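Introduction to Fermented Drinks
Handout 2: Yeast, sugar and what we taste

This handout belongs to the second meeting of the course at Sareo. Please read it before you come to class, and bring your notes from the first meeting, especially the page on cleaning.

1. What yeast does

Yeast is a very small living thing which eats sugar. When it has little oxygen, it makes two main products from the sugar: alcohol and carbon dioxide. Everything in this course, from cider to rice wine, is built on this one process. The differences come from the kind of sugar, the kind of yeast, the temperature and the time.

Yeast cannot eat all sugars equally well. Glucose and fructose, which are in fruit, can be used directly. Table sugar is first divided into these two, and the yeast does this by itself. Starch is too large for ordinary yeast. For this reason a grain drink needs one more step before it, in which enzymes cut the starch to smaller sugars. In beer the enzymes come from malt, and in rice wine they come from a mold. We will treat the mold in the meeting on rice.

2. Measuring the sugar

Before fermentation we measure the density of the juice with a hydrometer. Pure water shows 1,000 on our scale. Juice with sugar is heavier and shows a larger number. At the end of fermentation the number goes down, and from the difference we can calculate the alcohol.

A small calculation for practice. The apple juice from Plerkeck shows 1,035 before fermentation and 1,000 after it. The difference is 35. Multiply it by 0.131 and you get a little more than 4.5 percent alcohol by volume. This is a light cider. Students who want a stronger one may add sugar at the start, but then the taste becomes thin, because there is more alcohol and the same amount of apple.

Always take out the carbon dioxide before you read the hydrometer. The bubbles stick to the glass and lift it, and the number will be too high. Pour the sample two or three times from one cup to another.
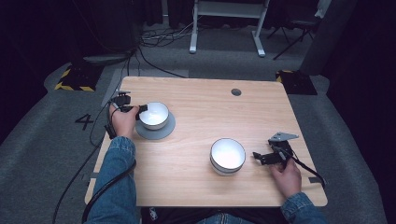

3. Tasting in small amounts

We taste young drinks many times during fermentation, and always from a small vessel. For cloudy drinks, such as rice wine in its first week, I recommend a bowl with a white inside, like the one on the gray plate, and not a dark cup. On white you see the real color of the drink, and you also see if there are small pieces of grain in it. Smell first, then take a small sip, then wait. Write your words down before you talk with your neighbor — the opinion of another person changes your own very quickly.

Words that we will use in the tasting notes:

Dry: little or no sugar is left.
Green: sharp, like an apple which is not ripe. Common in young cider.
Flat: no bubbles, or too little acid. Please write which one you mean.
Vinegar: a sour smell that goes into the nose. Too much air came in.
Egg: a smell of sulfur. Often the yeast did not have enough food. Many times it goes away with rest.

4. Temperature

For our cider yeast, 19 degrees Celsius is a good temperature. If it is much warmer, the yeast works fast and makes fruity and sometimes hot, solvent flavors. If it is much colder, the yeast may stop before the sugar is finished. A drink which stopped early is dangerous in closed bottles. The yeast can wake up when the room becomes warm, and the pressure can break the glass. Do not bottle until the hydrometer shows the same number on three readings, each taken two days after the one before.

5. For the next meeting

Read the chapter on acids in the Prokopenko reader. Calculate the alcohol for a juice that starts at 1,048 and ends at 1,002, and write all the steps. The visit to the Stendunwood cider house is planned for May, and the list for it will be open after the third meeting.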